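Chapter 7
Flat Surfaces and What Lands on Them 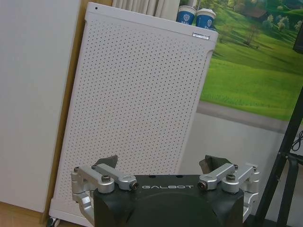 Where This Chapter Is Going

A panel heater is built to warm a room. It has a front full of small holes, a wheel or two so it can be moved, and a top. The top is where the trouble starts. Two paper cups will fit up there side by side, and once they have been set down they look as though they belong, like a pair of china dogs on a mantel. A person could walk past them for a week.

Chapter 6 dealt with storage, meaning the places where we decide to put things. This chapter deals with landing spots, the places where things get put while we are deciding. You will learn how to find them in a room, how to tell a useful one from a bad one, and how to clear one without simply moving its contents to the next one over. That last skill is harder than it sounds, and most of the Brunner household, whom you met in Chapter 2, never got the hang of it.

By the end of the chapter you should be able to:

Define landing spot, parking, and drift.
Walk a room and mark its landing spots on a floor plan.
Sort the contents of a landing spot into trash, strays, and residents.
Explain why a heater is a special case.

Words to Know

Landing spot: any surface at a handy height that collects objects it was not meant to hold.

Parking: setting a thing down with the full intention of coming back for it.

Drift: the slow movement of parked things from one landing spot to another, usually in the direction of the kitchen.

Resident: an object that lives on a surface by agreement. A lamp on a nightstand is a resident. A cup is a resident of a cupboard and a tourist everywhere else.

7.1 The Pull of the Handy Height

Bethel Tsegaye taught housekeeping classes at the Wollgate night school for many years, and she used to open the first session by handing every student a paper cup of coffee at the door. She then talked for an hour and mentioned the cups only at the end, when she asked everyone to point to theirs. Windowsills did well. So did the piano, which had a sign on it. Very few cups were in the wastebasket, though it stood next to the door and was large enough to hold a goat.

Her point was that people do not choose a landing spot so much as run into one. The hand is full, the hand would like to be empty, and between the waist and the shoulder there is something flat. Narrow tops count. So do tops that slope a little, or that belong to a thing with another job entirely. Disposable cups are the worst offenders in this respect. A good mug gets missed, and sooner or later somebody goes looking for it. A paper cup has no one waiting for it at home.

7.2 Heaters, a Special Case

Most landing spots are harmless apart from how they look. A heater is different, and the rule for heaters is the shortest in this book: nothing lives on top. No cups, no mail, no socks laid out to dry, and no curtain brushing the back. Keep curtains and other cloth well clear on every side, and follow the maker's instructions on how much space to leave. This applies in July as well. A heater that serves as a shelf all summer will still be a shelf in October, on the first cold morning, when someone half awake turns it on.

Wheels add a wrinkle. A heater that rolls can be rolled, and whatever is parked on it comes along for the ride until the first bump. Clear the top before you move it, then look at the floor where it stood. You will probably find a pen.

Try It Yourself

1. Choose a room you use every day. Without tidying first (this is the difficult part), mark every landing spot on a rough floor plan.

2. Clear one spot only. Trash goes out of the room, strays go home, residents get dusted and put back.

3. Leave the spot alone for two days and then look again. Write down what came back and who you think brought it. Be fair. Leidy Montoya, who tested these exercises for us, blamed her brother for an entire bookcase and later had to apologize in writing.

4. If your room has a heater, clear that first and skip the two-day wait.

Keep your floor plan. You will need it in Section 7.3, where we follow a single coffee cup through the Brunner house from the front hall to the edge of the bathtub.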